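The Late Boat to Brumenari

We missed the first ferry by the length of a sandwich. I still say it was worth it, because the sandwich had fried peppers in it and the woman at the kiosk gave us the heel of the loaf for nothing, but my sister stood at the rail in Vollport with her hands on her hat and watched our boat get smaller, and she said a word I hadn't heard from her since school.

"There's another at four," I told her.

"The wedding is at six."

"Then we'll be early!"

She was carrying the dress. It wasn't hers, it was our cousin's, and it had come all the way from Villanueva across two sets of knees because our cousin didn't trust the hold of an aeroplane. It lived in a long grey bag with a zip that stuck. We had taken it through a customs hall, up a bell tower (my idea, and what a view, the whole harbour laid out like a tea tray) and into a café toilet, where I held it over my head while my sister washed her face.

The four o'clock boat was called the Adora. She was small and blue and smelled of diesel and oranges, and I loved her at once. The man who took our tickets looked at the bag and asked whether it was a body.

"It's a bride," I said, and he laughed so much that he carried it aboard himself and hung it in the wheelhouse next to his raincoat.

Oh, that crossing! I've tried to tell people about it since and I always get it wrong. The water is pale green when you leave the harbour wall, and then there's a line, a proper line as if somebody had ruled it, and after that it's so blue you feel a bit silly looking at it. Flying fish came up on the left side. An old couple shared a melon with us, and the wife told me that January was the best time to see the island, when the almond trees were out and you could have a whole beach to yourself and your dog. I don't have a dog. I began to think I might get one.
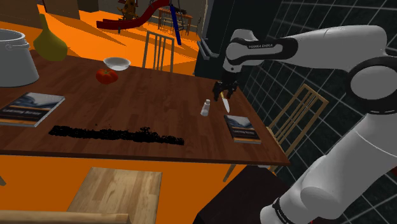 The Landing

Brumenari comes at you backwards. You sail past the cliffs first, all that yellow rock and the birds going mad above it, and you think there can't possibly be a town, and then the boat swings round and the whole place is there with its washing out. White steps, blue shutters, a church no bigger than a garage. My sister stopped looking at her watch. I noticed because she hadn't stopped since breakfast.

It was twenty to six. There were no taxis, only a boy with a three-wheeled van full of watermelons, and he looked at us and at the bag and moved the watermelons along.

So we went up the hill like that, my sister in front with the dress across her lap and me in the back with my arms round the fruit, shouting at every bend because every bend was better than the last. There were goats on a wall. There was a fig tree growing straight out of somebody's roof. At the top our cousin was standing in the road in her slip and a pair of walking boots, with half her hair up, and when she saw the van she sat down on the kerb and cried.

The zip stuck, of course. The boy fixed it with a bit of candle.

They were married at ten to seven, on the terrace, with the sun right down on the water and the wind taking everybody's napkins. The priest had to hold his page flat with a stone. I couldn't hear a word of it and I wouldn't have changed a thing. Later there was octopus, and dancing, and the man from the Adora turned up in a clean shirt and danced with the bride's grandmother, then with my sister, then with my sister again.

I walked down to the beach by myself around midnight and put my feet in. It was as warm as a bath. Up on the hill they had started the same song for the third time, and I could pick out my sister's voice, flat as ever, singing the wrong words at the top of her lungs.

The first boat back was at eight. We missed that one too.

More stories
The Honeymoon Suite Has a Goat
Postcards from the Wrong Island
Two Weeks in Villanueva
The Lighthouse Keeper's Breakfast
A Room Above the Harbour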